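Skumow's two-arm bench cell back in service after cable refit

December 2023

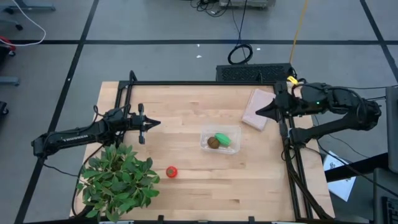
The Skumow automation laboratory has returned its two-arm bench cell to regular operation following a maintenance program led by Blandine Courtois. Cabling on both arms was inspected and seven worn ties were replaced. The grippers were then realigned and each wrist recalibrated against the tabletop.

Aurélien Coste, who supervises the cell, said the left arm had drifted out of tolerance in October. "We now check finger alignment every 88 operating hours and record the result before the next shift begins," he said.

Staff are asked to report any cable rubbing at the joints to Ms. Courtois. The next full inspection is due in 12 weeks.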